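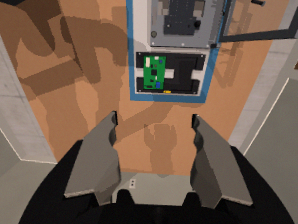
Panel task in sim, view down the fingers. Board in the tray, left side.

October 20, 2026 – budget notes, Kandolside cell

Sim first, spend later. Arm quote from Berchtold still not in, chase. Grippers: Grorkport want 2000 each, Bedance 1000 but spare fingertips are extra – ask how much. Need narrow tips whichever we pick, the flat pads are no good for getting at a board. 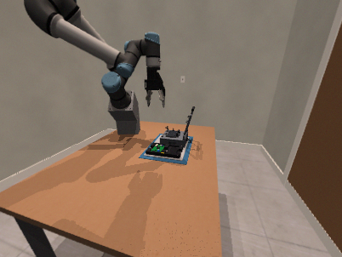
Table mount or floor plinth? Table cheaper, check it takes the wieght. Lead time 13 weeks on the controler so the order wont land by November. 4 spare boards, put on same PO.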